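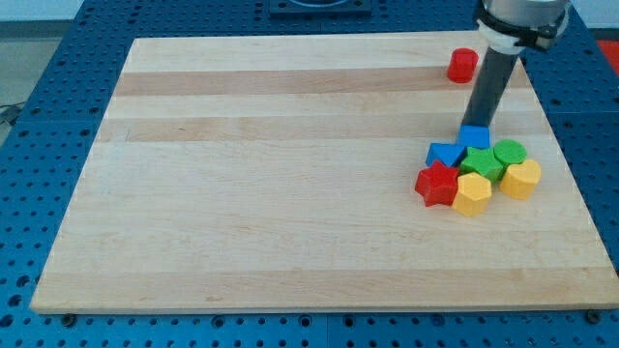
Figura 4. Tábua com os blocos agrupados à direita e o cilindro vermelho à parte.

4. Gravação de exemplos com a haste

Este capítulo é o que eu gostaria de ter lido antes de começar (e teria poupado umas boas tardes!). Se já montou a mesa, ligou o controlador Buschmann e passou o teste de movimento do capítulo 3, está no sítio certo. Se saltou o capítulo 3, volte lá, a sério, eu espero.

A ideia da tarefa é simples: damos uma frase ao operador, por exemplo «junta o cilindro vermelho aos outros», e ele conduz o braço pelo comando enquanto o Dinetti grava tudo. O braço não agarra nada, só empurra. No fim ficamos com pares de frase e movimento, e são esses pares que vão alimentar o modelo.

4.1 Antes de ligar

1. Confirme que a tábua não mexe. Ponha as duas mãos nos cantos da frente e empurre com vontade. Se sentir folga, reaperte a fixação e repita a calibração (secção 3.6), mesmo que lhe pareça que não saiu do sítio.

2. Passe um pano seco na madeira. Eu uso um pano de microfibra dos mais baratos e chega perfeitamente. Nada de óleo nem de cera: os blocos passam a deslizar de outra maneira e depois as gravações de segunda mão não batem certo com as antigas. Os riscos pequenos que a tábua vai ganhando não fazem mal nenhum, deixe-os estar.

3. Espalhe os oito blocos do conjunto. No nosso são dois cilindros, duas estrelas, um cubo, um prisma triangular e dois prismas amarelos, um hexagonal e outro octogonal. Estes dois últimos confundem toda a gente nos primeiros dias, por isso vale a pena olhar para eles com calma antes de começar a dar instruções.

4. Verifique que todos os blocos estão pousados na base, com o topo plano para cima.

5. Arrume os cabos junto à borda da mesa, fora do alcance do braço.

CUIDADO: com o braço ligado, as mãos ficam fora da tábua. Sempre. Para endireitar um bloco tombado, ponha primeiro o sistema em pausa e espere pela luz fixa no comando.

4.2 Arrancar uma sessão

1. Abra o Dinetti e escolha «Nova sessão». Dê-lhe um nome que ainda faça sentido daqui a seis meses. Eu escrevo a bancada e a tarefa, por exemplo «lalville-agrupar», e nunca mais me perdi.

2. Em «Perfil de braço», selecione «Haste vertical». O perfil de pinça também arranca sem se queixar, mas fica à espera de um sinal de fecho que nunca vai chegar, e o botão de gravar permanece cinzento.

3. Defina a altura da ponta. Eu trabalho com 3 milímetros acima da madeira e dou-me bem. Mais baixo arrisca-se a raspar, mais alto e a haste começa a tombar os blocos em vez de os empurrar.

4. Ponha o limite de tempo em 500 segundos por gravação. Parece imenso, eu sei! Mas uma frase comprida com vários blocos come muito tempo, e é frustrante ver a gravação fechar quando só faltava um empurrãozinho.

5. Carregue em «Posição inicial» e deixe o braço ir sozinho até lá. Não toque no comando enquanto ele se desloca.

Nota: se o programa mostrar «Imagem escura», ajuste as luzes da sala antes de mexer na exposição da câmara. Nós temos dois painéis Lumell virados para a parede, e a luz que volta é suave e quase não faz sombra dura. Apontados diretamente à tábua davam brilhos horríveis nos topos dos blocos.

4.3 Gravar

1. Leia a frase inteira que aparece no ecrã. Inteira mesmo, até ao ponto final.

2. Carregue no gatilho esquerdo para começar. Ouve-se um bip.

3. Leve a haste até ao lado do bloco oposto à direção em que o quer mandar e só depois empurre. Para mandar o cilindro vermelho para perto do grupo, por exemplo, a ponta vai primeiro para trás dele. Dito assim parece óbvio, mas no comando apetece ir logo em linha reta e lá vai o bloco para onde não devia.

4. Empurre devagar e ao centro da face. Nas estrelas, procure o vão entre duas pontas, que segura bem a haste (é o meu truque preferido). Com os cilindros é preciso mais paciência, porque fogem para os lados; vá dando toques curtos e corrigindo.

5. Quando chegar ao objetivo, afaste a haste do bloco e largue os manípulos durante um instante. Essa pequena pausa ajuda imenso quem depois vai marcar o fim da ação.

6. Carregue no gatilho direito para terminar e responda à pergunta do ecrã: «conseguido», «parcial» ou «falhado».

Nota: as gravações falhadas também se guardam! Não apague nada por vergonha. Um bloco que escapa e é recuperado a meio é material muito bom, e eu tenho pena de todas as que deitei fora no início. Só descarte quando houve mesmo uma avaria, como o comando desligar-se ou a câmara bloquear.

4.4 Entre gravações

Não volte a pôr os blocos numa arrumação bonita. Deixe-os onde ficaram e peça a frase seguinte; a posição final de uma gravação serve de partida à próxima e ganhamos variedade sem trabalho nenhum. De tempos a tempos, quando já está tudo amontoado do mesmo lado, faça assim:

1. Ponha em pausa e espere pela luz fixa.

2. Espalhe os blocos à mão, usando também a metade da tábua que tem andado vazia.

3. Retire as mãos, confirme no ecrã que a câmara apanha os blocos todos e retome.

CUIDADO: quando um bloco se aproxima do rebordo, não tente salvá-lo com a haste por fora da tábua. Por baixo está a mesa perfurada, com cabeças de parafuso junto à borda da frente, e a ponta pode prender. Pausa, mão, retomar.

4.5 Escrever as frases

Se lhe calhar a si escrever as frases (a mim calhou, e acabei por gostar), escreva como fala. «Encosta o cubo azul à estrela verde» está ótimo. «Separa os amarelos» também. Varie os verbos e não tenha medo de frases vagas como «afasta isso um bocadinho do canto», desde que outra pessoa consiga perceber o que se pretende.

Tenha atenção às palavras esquerda e direita. Contam sempre do ponto de vista da câmara. O operador sentado do outro lado da mesa vê tudo ao contrário, e foi assim que tivemos de voltar a rever 1230 gravações uma a uma. Cole uma etiqueta na mesa, do lado do operador, com uma seta. Resolve.

4.6 Fechar o dia

1. Escolha «Terminar sessão» e espere que a barra chegue ao fim. Não feche a tampa do portátil antes disso.

2. Confirme o número de gravações no resumo. Um lote completo leva cerca de 800; se ainda não chegou lá, a sessão fica aberta e continua no dia seguinte sem problema.

3. Veja uma ou duas gravações ao acaso, do princípio ao fim, e confirme que a frase corresponde ao que o braço fez.

4. Mande o braço para «Repouso» e só então desligue o controlador no botão.

5. Guarde os blocos na caixa. Se faltar algum, espreite debaixo da mesa antes de desligar as luzes.

Se o resumo mostrar linhas a laranja, veja a tabela de avisos no capítulo 6. As linhas a vermelho pedem nova calibração antes da próxima sessão.

Última revisão deste capítulo: agosto de 2024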